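Norma interna de manipulación de textiles: lo que cambia en la revisión 7

La revisión 7 de la norma de buenas prácticas para celdas de manipulación de textiles entra en vigor en noviembre en los centros de Gornora y Trenbridge. Sustituye a la revisión anterior y afecta a todos los equipos que preparan, ejecutan o revisan ensayos de doblado, recogida y extendido de prendas y toallas. El texto completo está en el repositorio documental de Bruramard, en la carpeta de procedimientos vigentes. Se resumen a continuación los apartados con consecuencias prácticas.

Estado inicial del textil

La redacción anterior hablaba de una pieza "desordenada", término que cada operador interpretaba a su manera. La nueva define tres estados admisibles: extendido, doblado parcial y arrugado. Se considera arrugada toda pieza con al menos un solape y sin ninguna cara completa a la vista. El operador deja caer la pieza desde la altura indicada en la ficha del ensayo y no la corrige con la mano después. Si cae fuera de la zona útil, se retira y se repite la colocación completa; empujarla hacia el centro invalida el episodio.

El estado se anota antes de habilitar el movimiento. Las anotaciones hechas a posteriori, a partir de la grabación, dejan de aceptarse salvo en auditoría.

Superficie de trabajo

Se mantiene el fieltro como recubrimiento de referencia para los ensayos con toalla. El color debe contrastar con el de la pieza, criterio que antes figuraba como recomendación y pasa a ser requisito. Las marcas de roce superficiales no obligan a cambiar el recubrimiento. Sí obligan los cortes, los bordes levantados y cualquier zona en la que el fieltro se separe del tablero al pasar la mano.

El recubrimiento se inspecciona cada 400 ciclos y se cepilla siempre en la misma dirección. La pelusa acumulada altera la fricción y, en las piezas de rizo, se confunde con defectos del tejido en las imágenes de revisión.

Pinza y secuencia de arranque

Antes de la primera orden de movimiento, los dedos de la pinza deben estar por encima del plano de la mesa y sin contacto con la pieza. La comprobación es visual y la hace el operador desde fuera de la zona delimitada. En las celdas configuradas con el paquete Fakir, la confirmación queda registrada en el propio sistema; en el resto se firma en la hoja de turno.

La fuerza de cierre se ajusta por familia de tejido y no por tarea. Una misma toalla se manipula con el mismo valor tanto si se dobla como si se traslada. Los equipos que usaban perfiles por tarea tienen 28 días para migrarlos. Los perfiles antiguos quedarán en modo de solo lectura al acabar ese plazo.

El agarre por cenefa o por dobladillo se registra con código propio. La cenefa presenta menos relieve que el rizo y los resultados no son comparables con los de un agarre en el cuerpo de la pieza, por lo que mezclarlos en una misma serie se considera no conformidad menor.

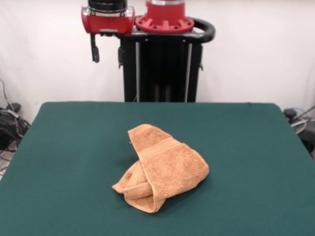

Toalla de rizo en estado arrugado sobre mesa con fieltro. Pieza y recubrimiento de distinto color, según el nuevo requisito de contraste.

Cableado y entorno de la celda

El apartado de entorno se ha reescrito por completo. Los cables de alimentación y de señal deben discurrir por fuera de la zona de paso del operador, identificados en ambos extremos. Las regletas se fijan a un soporte. Se concede un periodo de adaptación hasta la siguiente inspección interna; a partir de ella, los incumplimientos se anotarán como observación y deberán cerrarse en siete días.

El fondo detrás del robot será liso y de tono claro - tela, panel o pared pintada - y no se modificará durante una serie. Cualquier cambio de fondo o de iluminación obliga a abrir una serie nueva, aunque el resto de los parámetros se conserve.

Registro y conservación

Cada episodio conserva el estado inicial, el código de agarre, el perfil de fuerza y el resultado. Los episodios interrumpidos por parada de emergencia se guardan completos y se marcan como tales; hasta ahora Trenbridge los descartaba y Gornora no, diferencia que impedía comparar las tasas de éxito de ambos centros.

Las consultas sobre la aplicación de la norma se envían al buzón de calidad, con indicación del centro, la celda y el apartado. Las plantillas actualizadas de la ficha de ensayo y de la hoja de turno están disponibles en la misma carpeta que la norma.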